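Trutville Home and Shed Forum
Furniture and Finishes > Tables and Benchtops

Thread: Pale wood-grain table – real timber or printed?

grainofsalt_9
Posted April 28, 2024

I picked up a second-hand table for the craft room and I can't work out what the top is. The seller called it "light ash" and had no paperwork. I want to know before I put anything on it, as I was planning to give it a light sand and a coat of hard wax oil. If it turns out to be a print I'll leave the sander in the shed.

What I know so far: it's heavier than it looks, the legs unbolt, and there's a plastic edge strip on all four sides. The underside is painted grey so that's no help. I paid $100 for it, so I'm not precious about it, but I'd like to get it right the first time.

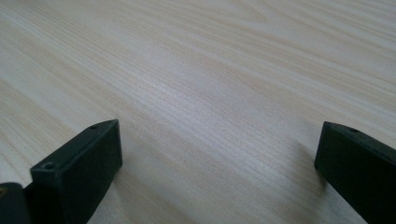
The colour is what sold me on it. I already have a darker desk in the same room and wanted something that would bounce a bit of light around. It's a very light blond with faint pinkish tan in it, and the grain runs on the diagonal from where I was standing, with some wavier bands through it. There's a fair bit of shine across the middle too, and I don't know whether that's a varnish or just how the surface is. I have a tin of Rison oil left over from the bookshelf and would like to use it up.

benchtop_bev
Senior member

Plastic edge strip on all four sides means it's almost certainly a board with something over the top. Could be veneer, could be laminate, could be a paper foil. Any of the three will hate a belt sander. Don't oil it until you know which.

Is the strip the same colour as the top or does it just come close?

grainofsalt_9

Close. A touch yellower than the top.

oldshedhand

I'd say veneer. Ash and oak both throw those wavy lines when they're sliced that way, and a pale one with a bit of pink in it isn't unusual. I've got a Pateck sideboard with a veneered top and plastic edging on the ends, so the edging proves nothing.

benchtop_bev
Senior member

I didn't say it proved anything, I said almost certainly a board. Veneer on board is still board.

oldshedhand

Fair enough. I read that too quickly.

tidytable

Look for a repeat. A printed sheet comes off a roller and the same pattern turns up again if the top is long enough. Find one feature you'd recognise, a knot or an odd-shaped ripple, then work your way along with a bit of masking tape and mark it wherever you see it again. On my old kitchen table it came up twice.

Veneer can fool you too, as the leaves are cut one after the other from the same log and sit side by side looking nearly the same. The difference is that with veneer they're only nearly the same. With a print they match exactly.

oldshedhand

That only works if the table is longer than the roller is round. On a small one you could look all day and find nothing.

tidytable

True. It's still free to try.

grainofsalt_9

Had a go at this after tea. I put tape down next to a few spots and went over the whole top and couldn't find a match. The top is 60 cm by a bit over a metre, so maybe it's too short for that. I did have a better look at the grain while I was at it and I'm leaning towards veneer now. Took the tape off again and wiped it down.

My other half thinks I should stop crawling around the table and just use it.
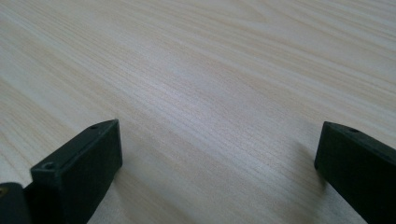
Things to try before you sand

benchtop_bev
Senior member

Going to put these in one post as the same question comes up every few months. Start at the top and stop when you have your answer.

1. Look at the edge. Take off a leg or find a screw hole and see what's in there. If you can see a thin brown line under the surface, that points to laminate. A thin layer with its own grain points to veneer.

2. Fingernail across the grain. Real open-grained timber with a thin finish will usually let you feel something. A smooth print feels like glass the whole way. Some laminates are textured, so don't hang your hat on this one.

3. A drop of water somewhere out of the way. Leave it nine minutes and wipe. Bare or oiled timber will darken a bit. Sealed veneer and laminate both won't, so this only tells you whether oil has any chance of going in.

4. Underside of the overhang, if there is one. Makers often stop the good surface short.

On the grain itself, the arches near the top of that second photo are what you get from flat-sliced timber, with the darker tan stripes and the nearly white ones taking turns. Printers copy exactly that cut because people like it. So I wouldn't go off the arches either way.

woldegiorgis_joinery
Trade member

Joiner here, Woldegiorgis Joinery. I can't call it from a photo and I'd be wary of anyone who does. The good prints are very good now, and the sheen across the middle in both shots is overhead light as much as anything, so it says little about the finish.

The screw hole test in the post above is the one I'd do first. Bolt-on legs make it easy. Take one off, shine a torch in and look at the side of the hole. If the maker used blind inserts you won't see the top layer from underneath, in which case lift a corner of the edge strip with a warm iron and a thin blade. It goes back down with the same iron if you're careful and the glue is the melting kind.

If it is veneer, assume it's less than a millimetre. Hand sand only, 240 grit, with the grain, and stop early.

oldshedhand

I'd go straight to the edge strip. Taking legs off a second-hand table is how you end up with a wobbly second-hand table.

woldegiorgis_joinery
Trade member

Depends on the inserts. If they're metal they'll take it fine. If the bolts go straight into chipboard then I agree with you, leave them alone.

marmalade_lid

Different view, but why refinish it at all? It looks tidy. No marks that I can see on the bit you've shown. If it's for a craft room you'll want a cutting mat over most of it anyway, and oil can transfer to paper and fabric if it isn't fully cured. I oiled my sewing table last October and had faint patches on a quilt backing well after I thought it was dry.

grainofsalt_9

Hadn't thought about the paper. It's mostly card making and a bit of bookbinding, so that would be a nuisance. How long did you leave it?

marmalade_lid

Up to 9 days, I think. The tin said less, but the room is cold.

tidytable

Oil needs wiping back hard or it sits on top. Might have been that and not the time.

marmalade_lid

Might have been. I won't be doing it again to find out.

grainofsalt_9

Lifted a corner of the edge strip on the window side with the iron. It's chipboard, and between that and the top there's a thin brown line, same as in number one on the list. I could get a fingernail against it and it's hard like plastic. So laminate, and I was wrong about the veneer.

Strip is back down. It sits a hair proud at the corner but I can live with that.

benchtop_bev
Senior member

Laminate it is. Warm water, a drop of dish soap, dry with a soft cloth. Keep the Rison for the bookshelf. For the corner, warm it again and press it with a block of scrap until it cools.

oldshedhand

I'd have put money on veneer. Good-looking print.

grainofsalt_9

Thanks all. Will do the corner again with a block. Does anyone know if a self-healing mat left on laminate long term will discolour it? The spot gets sun most of the afternoon.

marmalade_lid

Mine left a slightly lighter rectangle on a white desk after a couple of years – move it now and then and you should be fine.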